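Marking out the shared area between two small arms on one bench

Posted in Workshop and Automation by Liudmyla Antoniuk
December 23, 2022
1779 views

We have two small arms mounted facing each other on one bench at our Brurkley site, sorting light packaged goods. They can both get to the middle. I've been asked to write the house rules for it before we reopen in the new year and I'm stuck on two things. Do I need to mark the area both arms can reach, and what do people do about floor tape and cables around the bench? The risk assessment we inherited from Sundness only covers a single arm in a cage and doesn't help much.

Hnat Stasiv

Start with the risk assessment, not the tape. Ours was written for one arm too and we had to redo it from scratch when the second went in. Treat the pair as one cell: one emergency stop circuit that drops both, one person in charge of the pendant, and nobody reaches in while either arm is enabled. A small arm marketed as collaborative still has to be assessed with the gripper and whatever it's carrying. Check which edition of the standard your regulator or insurer wants before you quote it.

For the overlap, we set a zone in software that only one arm may enter at a time. The other waits outside until it's released. Test it at low speed, up to 3 runs each way, and write down who did it.

bredidby_maint

just tape it. we used yellow, lasted two months

Demchenko

Agree with Hnat on the zone. Tape on the bench top is fine as a reminder, but it wears and it doesn't stop anything. Floor tape should show where people stand and walk, and it needs to match the reach you worked out in the assessment.
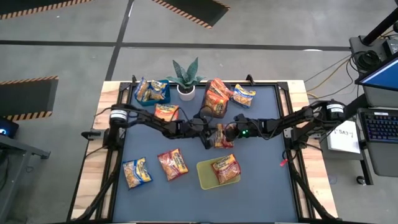 Shared reach is worth settling before you argue about tape colours. Work it out with the grippers fitted, as they add to the length and are the first parts to meet. Both grippers are down at the centre here with a red and yellow snack bag beneath and between them, and that's the spot your one-at-a-time rule has to cover. Cables go in the same document. The yellow one curving across the floor from the cart to the bench is the sort of run I'd put under a cover or send overhead — write down which, and put a name beside it.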